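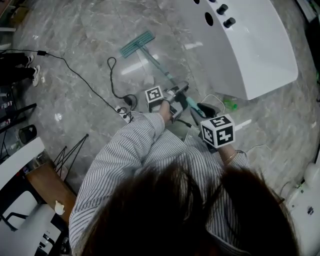

Mansilla household cleaning phrases

Version 3, released in March. Maintained by Hammad Cheema and Perrine Pons.

What this is

Mansilla is a text dataset of short written instructions for cleaning jobs at home, taken from notes people leave for cleaners, lodgers and family members. It holds 3553 notes in English. Each note is stored as typed, with spelling mistakes left in, and labelled by room, by surface and by type of job.

Where the notes come from

Most were sent in through a form on the Rekberg site. Another 673 were copied out by hand from paper notes, mainly sticky notes and the backs of envelopes. Perrine typed those up and marked any word she could not read with a question mark in square brackets. Names, phone numbers, door codes and alarm codes have been replaced with a blank.

Files

notes.csv – one note per row
labels.csv – room, surface and job for each note, joined on note_id
splits.csv – train or test
CHANGES.txt – what changed between versions

Columns in notes.csv

note_id: whole number, never reused
text: the note, UTF-8, line breaks kept as \n
source: form or paper
length: number of characters in text

Splits

The training set has 2845 notes and the test set has the remaining 708. Notes from the same household are always kept in the same split. This was not true in version 1, so scores from that version should not be compared with later ones.

Labelling

Hammad labelled everything once. Perrine then labelled 179 notes without seeing his answers. They mostly disagreed on surface, where "the side" can mean a worktop or a sideboard. Such notes are now labelled unclear.

Known problems

Kitchens and bathrooms are heavily over-represented. There is very little on gardens or garages. "Hoover" and "vacuum" are treated as the same job, but "wipe" and "wash" are not – we may change this. Product names have been left in. Some notes give bad advice about mixing cleaning products, so please don't use the text as guidance.

Licence

CC BY 4.0. Please credit Mansilla and give the version number. Corrections can be sent through the Rekberg form with the note_id in the first line.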